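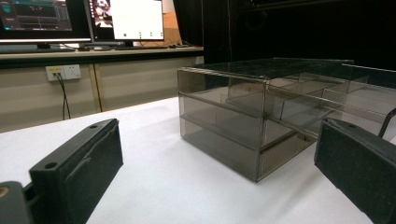 Granside Manipulation Group / Data Collection Team

Speaker notes, "Drawers are hard". Slot is 12 min, leave 3 for questions. Talk starts right after coffee so people will still be walking in. Don't wait for them.

OPENING
Say hi, say name, skip the bio. Straight to the drawer unit. Smoky clear acrylic, two levels, the kind you keep paper clips or makeup in. Ask: who here has one at home? Hands. OK, who has a policy that can open one? (pause) Right.

Point at the edges. Look how many parallel lines there are on the right side where the inner drawer is a bit offset. Which one is the drawer front? You know because you've opened a thousand drawers. The model has seen 428 demos and that's all it gets.

WHY HANDHELD
Fast version, they all know this. Person holds the gripper, does the task, camera on the gripper sees what the policy will see later. No arm to book, no teleop lag. Fingers always in view, left one looks huge, fine, policy gets used to it. Actually usefull, it learns where its own fingertips are relative to the thing.

Do NOT get into the finger design. Said Salem will ask about it, tell him after.

WHAT WE COLLECTED
428 demos, one task family: open upper drawer, open lower drawer, close whichever is open.
8 people collecting. Mixed experience. Two had never held the thing before that week.
Three table positions for the unit, any rotation as long as a drawer can be reached.
White table, black curtain, desk with monitors behind. We left the monitors on. Got asked about this at Broltovley. Answer: screens change all the time in real rooms, so let them change. If somebody pushes, say we have a curtain-only split and will report it in the paper.

Mention the curtain does something nice, top edges of the box come up as thin bright lines against it. Lower down the plastic just melts into the background. So same object, easy at the top, nasty at the bottom. Policy is better on the upper drawer, I think this is part of why. Can't prove it. Say "think".

WHAT WENT WRONG
(slow down here, this is the part people write down)

First batch, everybody opened the upper drawer. We said "open a drawer" and people go for the top one. Had to write the level on a card and hand it over before each take. Boring fix, worked.

Second thing: pushing the whole box. Light unit, smooth table. Pull crooked and the box comes with you. We threw those takes out at first, then put them back in with a tag, becuase the recovery is worth having. Kołodziej group does the same with sliding bins, credit them out loud.

Third: depth. Don't trust it on tinted plastic. Holes everywhere. We train on color only. One sentence, move on, there's a backup slide if they want the plots.

Starting pose. Ask people to begin with fingers open and the unit between them, then pause for one breath before moving. The pause makes trimming so much easier. Wish we'd done it from day one.

NUMBERS SLIDE
Don't read the table. Just say upper beats lower, trimmed beats untrimmed, more people beats more takes per person. That last one is the one to repeat.

WHAT'S NEXT
Grokurari tool for labeling, release in April if the license stuff clears. Do not promise April.
Opaque version of the same box, same task, to see how much is the plastic.
Looking for collectors for the Saturday session, sign up sheet by the door.

If running late: cut depth, cut Kołodziej (but thank them on last slide).
If running early: play the crooked pull clip twice.

Water. Clicker battery. Turn off laptop notifications this time.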